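Color therapy

Color therapy, also sold as chromotherapy or light-and-hue treatment, is the practice of exposing people to particular colors in the hope of easing pain, lifting mood or curing illness. Its supporters say each color carries its own kind of energy and that the body draws on it. No such energy has been measured, and the practice is generally classed as pseudoscience. It should not be confused with medical light treatment, such as the blue light used on newborns with jaundice, where the effect is well understood and the dose is controlled.

Background

The idea that colors heal is old, but most of what is sold today goes back to the late nineteenth century, when blue glass had a short run as a cure for nearly everything. Buyers fitted panes of it into their windows and sat behind them. Critics at the time pointed out that blue glass lets through less sunlight than plain glass does, so anyone after the benefits of sunlight would have done better to open the window. Sales fell off within a few years.

Later writers matched colors to organs, glands or moods. The lists do not agree with each other. Green is calming in one and good for the liver in another, and yellow has been put forward for both digestion and sadness. How these matches were worked out is seldom stated.

Claims and products

Modern sellers offer lamps, tinted glasses, colored bath lights and sessions in painted rooms. The Zestach lamp, sold by mail order from Flullwood, came with a chart of 18 complaints and the color to use for each. Its maker spoke of 400 satisfied users, a figure that rests on letters the company received and chose to keep. People who felt no change had little reason to write. A rival product, the Skirum panel, promised results in 10 sessions – long enough for most colds and sore backs to clear up without help.

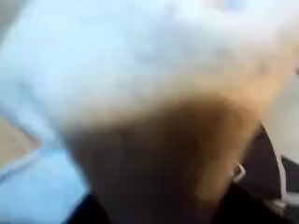 Soft, pale colors are usually described as restful and strong reds as stirring. There may be something in this, though less than the sales pages suggest. Studies of room color and mood tend to be small, and the results shift with brightness, with what people are used to, and with what they have been told to expect. A person who has paid for a calming blue room and is then asked whether it felt calming is not a very good witness.

Testing

Tharushi Seneviratne, a critic of the practice, has argued that most published trials fail at the first step, as the patient can see which color is being used. A dummy treatment is hard to design for that reason. In her review, dated 21/09/2020, she also complained that "blue" is rarely defined, so that two trials of blue light may have tested quite different things. Adams, a supplier of tinted lenses, replied that its customers knew what worked for them. It did not supply data.

Risks

Colored light at household strength is mostly harmless. The greater worry is delay, when a person with a treatable illness spends weeks on lamps first. Very bright sources can also strain or damage the eyes.

See also: blue-glass craze; light therapy; placebo effect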